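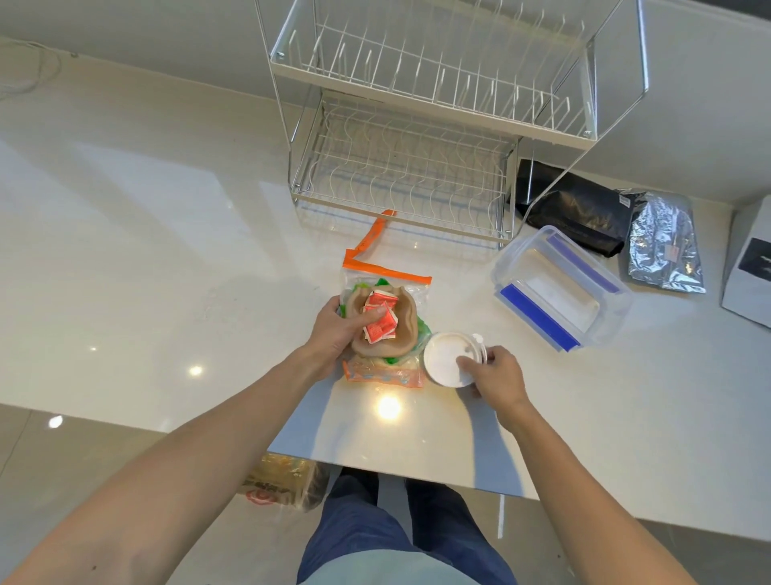 Home Shop Delivery Questions Contact

Storing dry food at home: your questions

By the Justetti shop desk
31/01/2019

These are the questions we get most often at the counter and by email. The answers cover ordinary dry food kept in an ordinary kitchen. If you want to know about a particular product, look at its label first and then ask us.

Do I need to take everything out of its packet?

No. Rice, pasta, sugar and pulses will keep well in an unopened packet until the date printed on it. Once a packet is open, you can either move the food to a container with a close-fitting lid or fold the top down tightly and clip it. Flour is the one we would always move. Paper flour bags split at the corners and the dust gets everywhere.

If you do throw the packet away, cut out the date and the cooking instructions and tape them to the container.

Glass, tin or plastic?

All three work if the lid fits. Glass doesn't hold smells and you can see how much is left, but it is heavy on a high shelf. Tins keep the light out, which suits tea and spices. Plastic is light and cheap, though it can pick up the smell of curry powder or dried onion and keep it for years. We suggest giving strong-smelling foods a container of their own and never using it for anything else.

Old jam and pickle jars are fine. Wash the lid separately and leave it off until both parts are completely dry. A lid that still smells of vinegar after two washes should go in the recycling.

Are zip-top bags any good for long storage?

They are good for small amounts and for things you use up within a few weeks. Press the air out before you close the seal and run your finger along it twice. Flour and sugar get into the track of the seal and stop it closing, so wipe it with a dry cloth. For anything you expect to keep for months, use a jar or a tin.

Sharp pasta shapes can pierce thin bags.

What should I do with loose sachets?

Sauces, yeast, soup, single coffees and so on tend to lose their outer box and drift to the back of the cupboard. Stand them upright in a small box or a mug, with the oldest at the front. If the date was printed only on the outer box, write it on each sachet in permanent pen before the box goes out. Yeast is worth checking more often than the rest, as old yeast will spoil a loaf without giving any warning.

How long does flour last once it is open?

White flour will normally last until the date on the bag if it is kept dry and closed. Wholemeal flour contains more oil and goes off sooner. Smell it. Fresh wholemeal smells of very little, and stale wholemeal smells like old nuts or putty. We keep ours in the fridge in summer.

Self-raising flour is safe for longer than it is useful. Your cakes will start to come out flat before there is anything wrong with the flour itself.

Can I top up a jar that still has some in the bottom?

Please don't. The old food ends up at the bottom and can stay there for years. Tip what is left into a bowl, wash and dry the jar, fill it from the new packet and put the older food on top. With rice or lentils this takes a couple of minutes.

I have found small moths. What now?

These are probably pantry moths. They arrive in a packet and spread through cardboard and thin plastic. Go through every packet of grain, nuts, dried fruit, cereal and pet food, and throw out anything with webbing, grubs or clumps in it. Tie it in a bag and take it straight to the outside bin. Vacuum the shelves, including the peg holes and the underside of each shelf, then wipe them with hot soapy water and let them dry.

Sticky traps will catch the adult males and tell you whether the problem is still there, but they won't clear it without the cleaning. Go back and check again a few weeks later. The warmer months are worse, and we usually begin to get calls in April.

Should I freeze flour or rice when I bring it home?

You can. At least 4 days in the freezer, in a sealed bag, is what we tell customers who have had moths before. Let the bag come back to room temperature before you open it, or water will form on the food.

Where is the worst place to keep dry food?

The cupboard over the cooker or the kettle. Steam and heat both get in. The cupboard next to the dishwasher is nearly as bad in a small kitchen. A low cupboard on an outside wall can be damp in winter, so feel the back panel with your hand before you fill it. If you have only the one cupboard, keep tins and bottles in the bad end and everything else in the good end.

Why has my brown sugar gone hard?

It has dried out. Put it in a bowl, cover the bowl with a damp cloth and leave it overnight. It will soften enough to use. After that, keep it in something airtight. White sugar that has gone lumpy has had the opposite trouble, and can be broken up with a rolling pin.

What size of container do you recommend?

A standard bag of flour needs a container with some spare room for the scoop. For most households we would start with five medium containers and buy more later if they are needed. Square ones waste less shelf space than round ones.

Do you sell labels?

Yes. We stock Flunance wipe-clean labels in sheets of eight. They stick to glass and tin but will peel off anything textured. Pencil on masking tape works too and costs almost nothing.

Can I bring my own containers to the shop?

Yes, as long as they are clean and dry. We weigh them empty at the counter and write the weight on the base. Our largest hopper scoop holds 80 grams of oats, if that helps you to plan. Containers can be filled at the Plesitz shop and at the Aksoy Road counter, though Aksoy Road does not have flour or oils.

Can I return a container if the lid doesn't fit?

Yes, bring it back with the receipt. If only the lid is faulty we can usually swap the lid on its own. We can't take back containers that have had food in them unless the fault is with the seal.

My question isn't here.

Use the contact form or ask at either counter. We answer emails on weekdays.

Related pages

Cleaning the inside of a bread bin
Which spices are worth buying whole?
Refill prices, Plesitz and Aksoy Road
Cooking dried beans from scratch
Delivery and collection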